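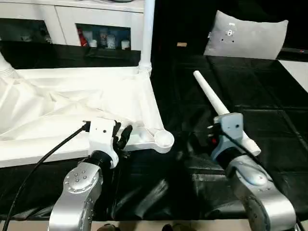 Rack assembly by demonstration: frequently asked questions

Rurkotow two-arm station. Last revised July 1, 2022.

What does a demonstrator do?

The demonstrator moves both arms through an assembly task while the station records joint positions, gripper commands and video. The recording is called an episode. Episodes are used to train the policy that later runs the arms without a person.

Which mode should I use, hand guiding or remote control?

Remote control is the default for all pole and fitting work. Hand guiding puts the demonstrator's arms and sleeves in the head camera view, and those episodes have to be masked before training. Use hand guiding only to teach start poses and to check reach at the edges of the table.

How long is an episode?

Most joints need less than a minute. The recorder stops at 900 frames per segment and opens a new segment by itself. A segment boundary in the middle of an insertion does no harm.

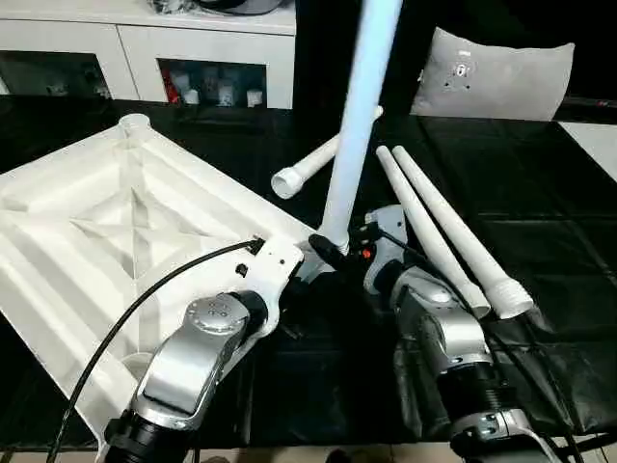 Stand base, pole and connector, both arms in use.

What counts as one task?

One joint. Approach, grip, align, seat, release, retreat. Do not chain two joints in one episode unless the task sheet is marked "long". Long sheets are issued by Mirsad Vukčević.

The pole will not seat. Do I stop?

No. Back off along the pole axis, realign and try again, up to 3 times. Recovery motions are useful to the policy and should stay in the recording. After the third attempt, end the episode and set the outcome to "not seated". Never set the outcome to "seated" on the strength of the camera view alone; pull the pole back lightly and watch the force trace.

How hard may I push?

The limit in the Begović profile is 15 newtons along the tool axis. Above this the arms hold position and the pedal must be released before they will move again. The Jumwood profile has no such hold and is for free-space practice only.

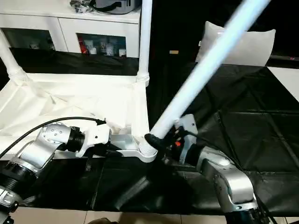
Two-arm tasks need one arm to be named as the holding arm before recording starts. The holding arm should keep its grip closed and its pose steady until the other arm has let go. Drift in the holding arm is the most common reason for an episode to be rejected at review.

Can I swap the holding arm part-way through?

Only between episodes. Change the setting in Kornel, then return both arms to the start pose.

Do parts have to start in the same place each time?

No. Move loose parts between episodes, within reach of the arm that will pick them up. Identical layouts produce a policy that works for one layout.

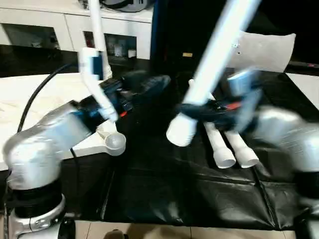

Vary the angle of long parts as well as their position. Turn open ends towards and away from the cameras across a batch, and record at least 4 layouts per joint type.

My view lags behind the arms. Is the episode usable?

Check the delay figure in Kornel. If it is shown in red, discard the episode and restart the video link. Do not try to compensate by moving slowly.

Who reviews the episodes?

Mirsad Todorova. Rejected episodes come back with a reason code and are kept for fault analysis, so do not delete them locally.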